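Kaster Bench Logs, release 8

README, last touched May 18, 2019

Kaster is the model of our kitting bench, and the logs are what the arm did on it. The bench belongs to Jinura, who pack and reissue hard cases of test gear for field crews. We drew the bench before buying anything, on the theory that it is cheaper to knock over furniture that doesn't exist. This has been correct every single week.

Sherif Alaoui built the room and the arm control. Unathi Engelbrecht ran the real bench for years and wrote most of the rules the arm now has to obey, including several she says she never obeyed herself.

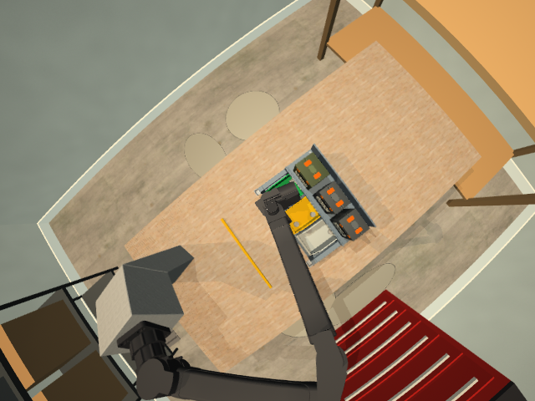 WHAT'S IN THE RELEASE

1,373 episodes, each one a single attempt at a task on the bench. An episode folder holds:

states.csv: joint positions, gripper opening, object poses
events.txt: contacts, drops, time-outs
notes.txt: whatever the reviewer felt like typing
room.cfg: layout, lighting and surface settings for that run

The cases live in the blue-gray organizer, and most tasks start or end there. The other furniture is in the room file because it is in the real shop and because planners get overconfident in empty rooms. You can turn it off with furniture=0. Please say so if you publish numbers that way.

Failed episodes are included. We tried a successes-only release once, and it gave the managers at Jinura a very rosy July.

WHAT IT'S FOR

Planning and reach studies, mostly. Also for arguing about the layout with something on the screen, which has turned into its main use. People who would never open a spec will happily stand behind Sherif's chair and tell him the organizer is facing the wrong way. They were right, and it was moved in release 5.

Don't use it to estimate staffing. The logs have no phone calls in them, no crew showing up early, no case coming back full of mud with a note reading "works fine." Somebody at Romen did run our cycle times through a headcount sheet and got a fraction of a person. We asked which fraction and did not hear back.

WHAT CHANGES FOR THE PEOPLE ON THE BENCH

Jinura asked us to put this part in writing, and Unathi asked us to put it somewhere the people affected would look. We settled on the README, so good luck to everybody.

Under the current plan the arm gets the plain moves: case out, case in, shift the thing that is in the way. The packers keep opening, checking, repairing and signing. Lifting goes down. Checking goes up, and checking is harder on the eyes and the temper than lifting ever was, so the shift plan now has a 15 minute break from the inspection lamp in each half. That break came from the packers, after Unathi read them the first draft out loud in a voice we won't try to reproduce.

There's also a new job, called cell lead on the org chart and "babysitter" everywhere else. It comes with a pay grade. It did not come with one in the first draft either.

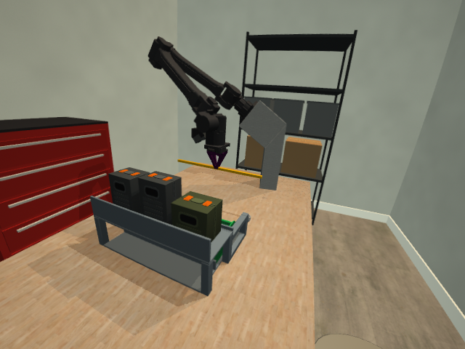
Labels were the longest fight. The old habit on the bench was to grab a case by its looks, and everyone had a private system for it, and no two systems agreed. The arm goes by slot number, so now the people have to as well, and a few of them take this as a personal insult from a machine. Unathi's compromise was to keep both. The olive green case to the right of its two charcoal neighbors has a slot number like the others, but the packers still say "green," and the lookup table accepts it. It also accepts one or two words we would prefer not to see in a customer demo. See aliases.txt.

KNOWN PROBLEMS

Latches are decoration. They have color and shape and do nothing, so don't train anything to open them.

Shadows are softer than in the shop, where the lighting was chosen by someone with a grudge.

In 56 episodes the event file reports a drop when the object was only set down firmly. Unathi disputes "firmly."

Friction on the bench top is a guess. Ngcobo has promised us measurements.

CHANGES SINCE RELEASE 7

Added the alias table.
Renamed "operator error" to "unplanned input" in events.txt, at the request of the operators.
Fixed the clock in notes.txt.
Removed the headcount column. It was never ours.

Corrections go to Sherif. Complaints about the shift plan go to Unathi, who already has a folder for them.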